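코크스테드시, 개항기념일 휴무 기준 변경… 8월 기념일이 일요일과 겹치면 다음 날 쉰다

시 직영 시설과 협약 사업장에 우선 적용, 민간 사업장은 노사 합의에 따라 결정

코크스테드시는 매년 8월에 맞는 개항기념일이 일요일과 겹칠 경우 그다음 날을 대체 휴무일로 지정하는 내용의 기념일 운영 기준 개정안을 확정하였다고 밝혔다. 개정된 기준은 올해 기념일부터 적용되며, 올해 개항기념일이 일요일에 해당함에 따라 첫 대체 휴무가 시행된다.

개항기념일은 코크스테드항에 첫 정기 여객선이 들어온 것을 기념하는 날로, 시청과 시 산하 기관, 시와 휴무 협약을 맺은 사업장이 함께 쉬어 왔다. 다만 종전 기준에는 기념일이 휴일과 겹치는 경우에 관한 규정이 없었다. 이에 따라 기념일이 일요일에 해당하는 해에는 별도의 휴무 없이 기념식만 거행되었고, 일부 사업장은 자체 판단으로 하루를 더 쉬는 등 운영 방식이 제각각이었다.

시는 이러한 혼선을 줄이기 위하여 지난봄 협약 사업장과 주민을 대상으로 의견을 수렴하였다. 협약 사업장 220곳 가운데 217곳이 회신하였고, 주민 의견은 3,689건이 접수되었다. 접수된 의견은 대체 휴무의 도입 여부, 적용 범위, 기념식 개최일의 세 항목으로 나누어 검토되었다.

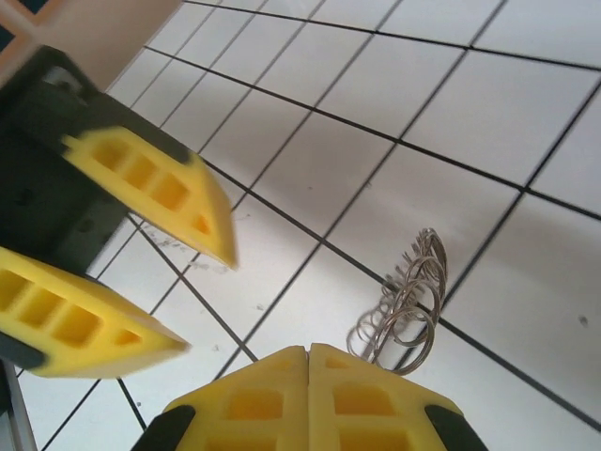 검토 과정에서 가장 많은 논의가 이루어진 항목은 기념식 개최일이었다. 기념식까지 대체 휴무일로 옮겨야 한다는 의견과, 휴무일만 조정하고 기념식은 본래 날짜에 열어야 한다는 의견이 함께 제출되었다. 시는 기념일의 의미가 첫 입항일이라는 특정한 날짜에서 비롯된 점을 고려하여, 기념식은 요일과 관계없이 당일에 거행하기로 하였다. 대체 휴무일에는 공식 의전 행사를 편성하지 않는다.

이에 따라 올해 기념식은 일요일 오전에 제페다 부두 광장에서 예정대로 열린다. 입장은 오전 8시에 시작되며, 기적 취명과 헌화, 시립합창단의 공연이 이어진다. 우천 시에는 부두 대합실로 장소를 옮기고, 변경 여부는 당일 새벽 시청 누리집과 부두 안내판을 통하여 공지한다. 헌화용 꽃은 현장에서 배부하므로 개인이 준비하지 않아도 된다.

적용 범위와 관련하여서는 시청 민원실, 시립도서관, 공영주차장 관리사무소, 시립수영장 등 시 직영 시설이 우선 대상이 된다. 이들 시설은 기념일 당일과 대체 휴무일에 모두 문을 닫는다. 다만 평소 일요일에 개관하는 시립도서관 중앙관은 당일 오전에 한하여 열람실을 개방하고, 도서 대출과 반납은 무인 창구로만 처리한다. 대체 휴무일에 반납 기한이 도래하는 도서는 연체로 처리하지 않는다.

응급 진료, 상하수도 긴급 보수, 항만 관제 등 상시 운영이 필요한 업무는 휴무 대상에서 제외된다. 해당 업무에 종사하는 직원에게는 기념일이 속한 달의 다음 달 말일까지 사용할 수 있는 보상 휴무 하루가 부여된다. 부서장은 업무 공백이 생기지 않도록 사용 일정을 사전에 조정하여야 하며, 기한 내 사용이 어려운 경우에는 인사 담당 부서와 협의하여 한 차례 연장할 수 있다.

협약 사업장의 경우 대체 휴무 적용이 원칙이나, 납기나 계절적 수요 등의 사유로 당일 휴무가 곤란한 사업장은 같은 달 안의 다른 근무일을 지정할 수 있다. 이때 사업장은 변경된 휴무일을 소속 근로자에게 미리 서면으로 알리고, 그 사본을 시 경제정책과에 제출하여야 한다. 협약을 맺지 않은 민간 사업장에는 의무가 없으며, 휴무 여부는 각 사업장의 노사 합의에 따른다.

코크스테드에 물류 시설을 두고 있는 졸텍스는 대체 휴무일에 주간 작업을 중단하고 야간 하역만 유지하겠다는 계획을 시에 통보하였다. 졸텍스 측은 공문을 통하여 “기념일이 주말과 겹칠 때마다 거래처에 운영 여부를 따로 안내해야 했다”며 “기준이 명확해지면 연간 운송 일정을 수립하는 데 도움이 될 것”이라고 밝혔다.

상인들의 반응은 엇갈린다. 번도 시장의 점포들은 기념일 당일 방문객이 늘어나는 반면 이튿날에는 관공서와 사무실 이용객이 줄어드는 점을 우려하고 있다. 번도 시장 상인회는 대체 휴무일의 영업 여부를 점포별 자율에 맡기기로 하고, 영업하는 점포는 입구에 안내문을 부착하도록 하였다. 시장 공영주차장은 관리사무소가 문을 닫는 점을 감안하여 이틀간 무료로 개방된다.
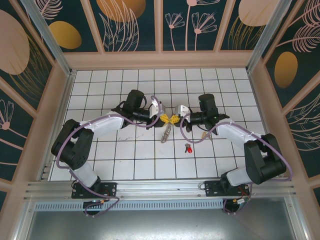 셜리 휘틀록은 대체 휴무의 취지에는 찬성하지만 시행 공지가 지나치게 늦었다는 의견을 시에 전달하였다. 여름휴가 일정과 아이 돌봄을 이미 정해 둔 가정에서는 하루의 휴무가 갑자기 늘어나더라도 활용하기 어렵고, 돌봄 시설이 함께 쉬는 경우에는 오히려 부담이 될 수 있다는 것이다. 휘틀록은 이듬해 휴무 일정을 전년도 말에 발행되는 시정 달력에 반드시 표기해 달라고 요청하였다.

시는 이러한 지적을 받아들여 내년부터 개항기념일과 대체 휴무일을 시정 달력에 함께 표기하기로 하였다. 올해 배부된 달력에는 대체 휴무일이 반영되어 있지 않으므로, 각 동 주민센터에서 정정 안내문을 따로 배부한다. 안내문은 시청 누리집의 공고란에서도 내려받을 수 있으며, 큰 글자판은 주민센터 창구에서 요청하면 받을 수 있다.

돌봄 공백에 대해서는 시립어린이집 가운데 신청 수요가 있는 곳에 한하여 대체 휴무일에 당번 보육실을 운영한다. 이용을 희망하는 보호자는 기념일 전주까지 재원 중인 어린이집에 신청서를 제출하면 된다. 당번 보육실은 평일과 같은 시간에 운영되며 급식이 제공된다. 통학 차량은 운행하지 않으므로 보호자가 직접 등원과 하원을 시켜야 한다.

대중교통은 기념일 당일에는 일요일 시간표를, 대체 휴무일에는 공휴일 시간표를 적용한다. 항만 순환버스는 기념식 참석자의 편의를 위하여 당일 첫차 시각을 앞당기고, 제페다 부두 정류장에 모든 차량이 정차한다. 부두 진입로는 행사 시작 전부터 헌화가 끝날 때까지 차량 통행이 제한되며, 주변 주민의 차량은 우회로를 이용하여야 한다.

생활폐기물 수거 일정도 일부 조정된다. 대체 휴무일에 수거가 예정된 구역은 하루씩 순연하여 수거하며, 대형 폐기물의 방문 수거는 그 주에 한하여 접수하지 않는다. 재활용품 집하장은 이틀 모두 닫는다. 시는 폐기물이 길가에 장시간 놓이지 않도록 변경된 수거일 전날 저녁 이후에 배출해 줄 것을 당부하였다.

각종 신고와 납부의 기한이 대체 휴무일에 해당하는 경우에는 그다음 근무일까지 처리하면 기한 내에 이행한 것으로 본다. 이 규정은 시가 직접 부과하거나 접수하는 사항에만 적용되며, 다른 기관이 정한 기한에는 영향을 미치지 않는다. 온라인 민원 창구는 휴무 기간에도 접수가 가능하나 담당자의 확인과 처리는 업무 재개일부터 순차적으로 이루어진다.

한편 의견 수렴 과정에서는 기념일을 8월의 특정 주로 고정하여 해마다 연휴로 운영하자는 제안도 나왔다. 스리쿠마르 탐피는 제출한 의견서에서 “날짜가 해마다 바뀌면 배가 들어온 날을 기억하는 행사라고 부르기 어렵다”며 반대하는 뜻을 밝혔다. 시는 해당 제안을 이번 개정에 반영하지 않았으며, 첫 대체 휴무의 운영 결과를 살펴본 뒤 재검토 여부를 정할 방침이다.

운영 결과에 대한 의견은 기념일이 끝난 뒤 9월 한 달간 시청 누리집과 각 동 주민센터에서 접수한다. 협약 사업장은 별도로 발송되는 서식에 휴무 시행일과 적용 인원을 기재하여 경제정책과로 제출하면 된다. 대체 휴무 기준에 관한 문의는 총무과에서, 기념식 참석과 교통 통제에 관한 문의는 문화행사과에서 담당한다.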